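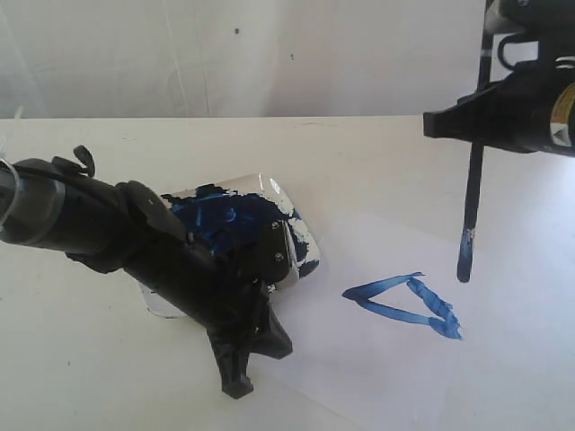
Jostach lance la Shimada 235, une imprimante multifonction laser pour les petits bureaux

Publié en juin, par Hala Gaber
2 partages – 2 commentaires

Le fabricant Jostach annonce la disponibilité de la Shimada 235, un appareil laser couleur qui imprime, numérise et copie. Le modèle s'adresse aux cabinets, aux associations et aux équipes qui partagent une seule machine. Il remplace la Shimada 220, dont il reprend le bac papier et l'écran de commande.

Le principal changement concerne l'alimentation en papier. Le bac inférieur accepte désormais 235 feuilles et se recharge par l'avant, ce qui permet de placer l'appareil contre une cloison. L'impression recto verso est automatique. La numérisation vers un dossier réseau ou une clé USB se règle depuis l'écran, sans passer par un ordinateur.

« Nos clients nous parlaient surtout du bac et du temps de réveil. Nous avons commencé par là », explique Mohcine Farouk, chef de produit chez Jostach. 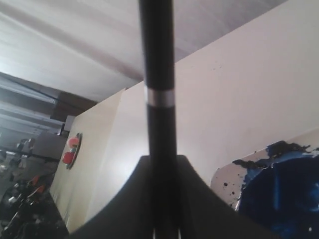
Le pilote a lui aussi été revu. Il s'installe avec l'utilitaire Trurkedik, qui affiche le niveau des toners et permet de limiter la couleur par utilisateur – une fonction jusqu'ici réservée aux modèles d'étage. Les cartouches de la Shimada 220 restent compatibles, mais pas le tambour.

L'appareil est garanti deux ans, avec échange sur site. Une extension peut être souscrite au moment de l'achat ou pendant la première année. La distribution est assurée par Skirulholm et ses revendeurs agréés, qui reprennent les anciens appareils de la marque à la livraison. Les tarifs sont communiqués sur devis.

Contact presse : Dalal Abu Hammour, service communication de Jostach
Contact revendeurs : Aqeel Marwat, Skirulholm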